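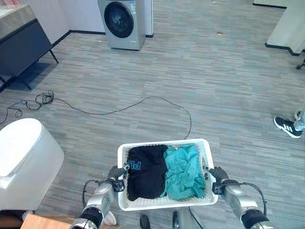
December 28, 2019

Quick one before the new year. Pruning tools, sap, and what to do with the pile of branches. Wrote most of this standing at the bench so forgive the spelling.

## Pruners first

Take them apart. All the way. One nut, one bolt, a spring that will try to leave the room. Do it over a cookie sheet or an old towel so the spring lands somewhere you can find it.

- Scrape the dried sap off with a plastic putty knife or an old gift card
- Rub what's left with rubbing alcohol on a rag
- Still sticky? Steel wool, the fine kind, and a drop of oil
- Rinse, dry right away, don't let it sit in the sink

Sharpen the beveled side only. Flat side gets one light pass to knock off the burr and then leave it alone. I ruined a nice pair years ago by putting an edge on both sides. They chewed instead of cutting and the pear tree looked like a dog had been at it.

Follow the angle that's already there. If you can't see it, color the edge with a marker and file till the marker is gone. Small strokes, one direction, away from you. Diamond file if you have it. A regular mill file is OK on cheap ones.

Oil on the pivot, wipe of oil on the blade, put it back together. The nut should be snug but the handles still open by themselves. Too tight and your hand is dead by the second tree.

## Loppers and saws

Same thing for loppers, just bigger. Check the rubber bumpers between the handles. When those go you'll feel every cut in your elbows. A slice of old garden hose works in a pinch, bit of glue, done.

Folding saws: don't bother sharpening. Most of the pull-cut ones have hardened teeth and a file just skates off. Clean them, and buy a new blade when it stops biting. Mine is a Brimik, the blade comes off with a single screw. Old toothbrush and dish soap for the pitch between the teeth. Pine pitch needs something more, I use vegetable oil first, leave it ten minutes, then the soap. Sounds backward but it lifts.

Pole saw rope. Look at it. Actually pull it through your fingers the whole lenght. Frays right where it goes over the pulley and you will not see that from the ground.

## Wiping down between trees

If you've got anything sick in the yard (cankers, fire blight, oozing spots), clean the blade between trees and between bad cuts on the same tree. Alcohol in a little spray bottle clipped on the belt. Easier than a bucket. Bleach mix works too but it pits the steel and eats your pants, so if you use it rinse and oil the same day.

Tineke Hermans down in Girkum keeps a jar with a rag stuffed in it, soaked, lid on. Dip, wipe, next. Faster than my spray bottle and I should probably switch.

No smoking near any of that obviously.

## Sap on hands, sap on clothes

Hands: cooking oil or butter, rub till it balls up, THEN soap. Water first only sets it. Hand sanitizer also does a good job on small spots. Mayonnaise if that's what's in the fridge.

Clothes, in this order:

1. Let it harden. Bag in the freezer if it's a thick blob
2. Crack off what you can with a spoon edge
3. Dab rubbing alcohol from the back side of the cloth, rag underneath
4. Liquid detergent straight on the spot, work it in
5. Wash as warm as the label lets you
6. Check BEFORE the dryer. Heat bakes in what's left and then it's yours forever

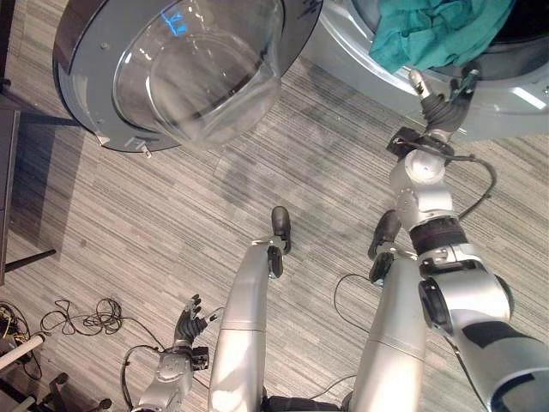
Test the alcohol on an inside seam if the color matters. Acetate and some dyes hate it. And if you used a lot, rinse the spot and let it air out before it goes in the machine, don't stuff a reeking rag in there with it.

Shake the sawdust out first too. Outside. Check the cuffs and pockets, twigs end up in the drain filter and that's an ugly afternoon. Clean the filter anyway while you're thinking of it. Shallow pan under it, towels down, open slow.

Rags soaked in linseed oil (from doing the handles, see below) do NOT go in a heap in the corner or in the hamper. They can heat up on there own and start a fire. Lay flat outside on something that won't burn till they're stiff, then trash. Please do this one even if you skip the rest.

## Wood handles

- Sand the rough spots, medium then fine
- Wipe the dust
- Thin coat of boiled linseed oil, wait, wipe off all the extra
- Next day another coat
- Hang to dry, not leaning in the corner or you get a flat sticky stripe

Loose axe or maul head: don't soak it in water overnight. Swells up, feels great, shrinks back looser than before. Drive the wedge deeper or put in a new one. If there's a crack in the handle, new handle, no tape.

## Where it all hangs

Pegboard over the bench. Draw around each tool with a marker so you know what's still out in the grass. I got lazy and left the loppers under the Dafis side of the fence for most of a winter. Found them with the mower.

Bright tape on anything with a green or brown handle. Whoever decided garden tools should be the color of gardens has a lot to answer for.

Damp garage? Bucket of dry sand with a little oil mixed in, push the blades down in it a few times and hang them up. Don't store them in the sand, just the push. Old silica packets from shoe boxes go in the drawer with the files.

## The branch pile

Sort as you cut. It's so much quicker than sorting later.

- Straight thin ones: pea stakes, tie in a bundle, stand up somewhere dry
- Thicker: firewood, cut to stove length now while the saw is out
- Leafy junk and twiggy bits: chip or town pickup
- Anything diseased: out of the yard, not in the compost

Ash and elm, check your local rules before you haul it anywhere. Lots of places don't let you move the wood out of the county. Same with firewood for camping, burn it where you buy it.

Chips: fine on paths right away. Around trees keep them back from the trunk, wide flat ring, no volcano. Bark needs to breathe and mice love a pile to hide in while they chew.

Chips in a heap will get warm inside. Spread it out or turn it.

## When to use the sharp stuff

Most fruit trees and shade trees I leave till February, cold but not bitter, dry day. Dead, broken or hanging wood comes off whenever you see it. Spring bloomers (lilac, forsythia) wait till after the flowers or you're cutting the flowers off. Maples and birch will drip if you cut late in winter, looks awful, doesn't hurt them much.

Oaks in winter only around here, on account of oak wilt.

Big limbs, do the 3 cuts. Under, then over a bit farther out, then the stub back to the collar. Skip the first one and the bark tears all the way down the trunk. And no paint on the wound. Idris Samuel still paints his and we've stopped arguing over it.

Anything that needs a ladder and a chainsaw at the same time, call someone. Near a power line, call someone. Not negotiable in my house.

## Odds and ends

- WD-40 gets pitch off fine but isn't a lasting oil. Follow with real oil
- Gloves stiff with sap: hang them up, brush them, leather ones get a bit of saddle soap. No washer for leather
- Spare springs and pruner bolts in a pill bottle, taped inside the cabinet door
- Dull chipper blade makes strings, not chips. That's your sign
- Empty the gas or run it dry if the chainsaw sits till spring. Loosen the chain a little too
- Bar oil leaks in storage, they all do. Piece of cardboard under it

Files are worn when they slide and don't grab. Chalk them before use, stops the clogging. Brush them out with a wire brush after, same direction as the teeth.

Still have the hedge shears to do. Sharpening those is the same as the pruners except longer and more boring, and clamp them in the vise with the blade up, don't try it in your lap.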